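Teaching by hand and by remote: frequently asked questions

Worari shows machines how to do a job by having a person do it first. The questions below come up most often from people starting on the Rulel system, whether they are guiding an arm directly or driving a vehicle from a desk.

What is a demonstration?
One complete run of a task, from the start position to the finish, done by a person while the system records. The recording holds the pictures from the cameras and the movements the person made, matched up by time.

What is the difference between hand guiding and remote control?
In hand guiding you take hold of the arm and move it yourself. In remote control you sit somewhere else and work a pair of handles, or a wheel and pedals, and the machine follows. Hand guiding is easier to pick up. Remote control is used where a person can't safely stand next to the machine, and for all vehicle work.

How many demonstrations does a task need?
It depends on the task. Our tray-loading job was taught with 84. Sorting mixed parcels took 3214, and we still add to it when a new shape of box turns up.

Do I have to do it the same way every time?
Keep the order of the steps the same. Small differences in speed and path are fine -- they help the machine cope when things are not quite where it expects them.

What should I do if I make a mistake?
Carry on and put it right if you can do so safely. Recordings of a slip followed by a recovery are useful. If you can't recover, press the red key and mark the run as spoiled. Don't delete it yourself.

Can a person drive the vehicle from inside instead?
Yes. Most road demonstrations are made this way, with a trained driver at the wheel and the recorder running. Remote driving is kept for yards and private tracks.
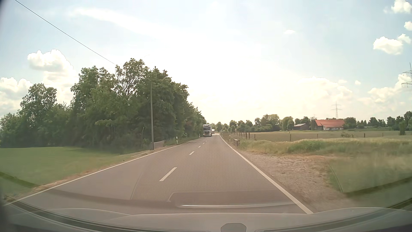
How long should a driving demonstration be?
Between ten and forty minutes. Shorter runs spend too much of their length on pulling out and parking, and drivers get tired on longer ones.

What equipment do I need?
The Rulel recorder, a Skiditz control set and a wired network connection. Wireless works for practice, but the delay varies too much for recordings we want to keep.

Why was my run rejected?
The usual causes are a camera that was not started, a gap in the control signal, or a delay above the limit. The reason is shown next to the run number in Marquez, our review tool. Runs marked "hold" have not been rejected and are waiting for a second reviewer.

How much storage should I allow?
The recorder disk is 4000 GB. Upload once 800 GB is in use -- the recorder shows an amber light at that point and will keep working.

Can I use recordings made on an older recorder?
Send one to the support desk first. Files made before the March update need converting, and the desk does this free of charge.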